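Foire aux questions

Vous êtes nombreux à m'écrire les mêmes choses depuis que je parle de mon levain sur ce site, alors j'ai tout regroupé ici. Je ne suis pas boulangère, je fais du pain chez moi le samedi et parfois le mercredi soir, quand j'ai oublié le samedi. Si votre question n'y est pas, le formulaire de contact marche (lentement, mais il marche !).
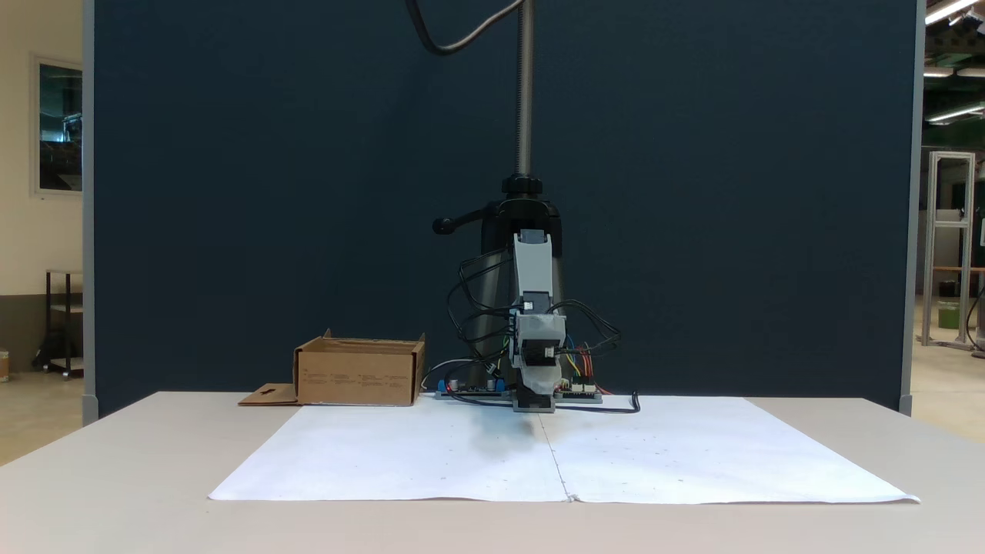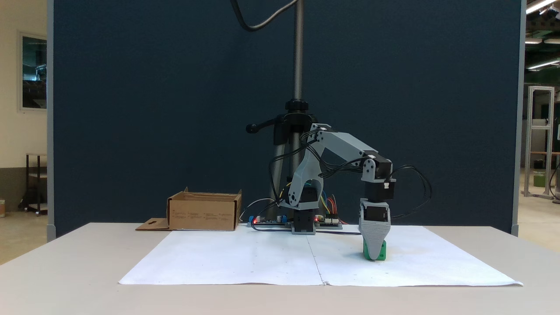

Mon levain ne bouge pas, il est mort ?

Presque jamais. Le mien, Furtună, a passé un mois d'avril entier au fond du frigo avec une flaque grise sur le dessus, et il est reparti en trois jours. Videz le liquide, gardez une bonne cuillerée, ajoutez 40 g de farine et 40 g d'eau, et recommencez matin et soir. Par contre, s'il y a du rose ou du duvet, poubelle, sans discuter.

Pourquoi Furtună ?

C'est « tempête » en roumain. Traian Buzatu m'en a donné un fond de bocal qui avait débordé dans sa voiture, le nom était tout trouvé.

Quelle farine utilises-tu ?

De la T80 pour le pain de tous les jours, avec une poignée de seigle dans le levain. Je l'achète au moulin Usanier, en sacs que je partage avec Paula Toma, sinon ça finit par attirer les mites. Une T65 de supermarché fait très bien l'affaire pour commencer, gardez vos sous pour une cocotte.

À combien d'hydratation travailles-tu ?

70 %. Je sais, sur les forums on vous dira que c'est timide. J'ai essayé plus haut tout un hiver et j'ai surtout nettoyé mon plan de travail... Si la pâte colle trop, descendez un peu et remontez quand vous l'aurez en main.

Combien de temps pour la première pousse ?

Chez moi, 4 heures en été, 7 en hiver (ma cuisine est une glacière). Regardez la pâte plus que la pendule : elle doit être bombée, avec quelques bulles sur les bords.

Et sans cocotte ?

Une plaque bien chaude et un petit plat d'eau bouillante en bas du four, ça marche. La croûte est un peu plus pâle. Attention à la vapeur en ouvrant la porte !

Peut-on congeler le pain ?

Oui, en tranches, une fois complètement froid. Je les passe directement au grille-pain.

Tu donnes du levain ?

Avec plaisir, venez avec un bocal propre. Je n'envoie plus rien par la poste depuis le colis de Tuulikki Rautiainen, dont je préfère ne pas reparler.

Page mise à jour le samedi 18 mai 2024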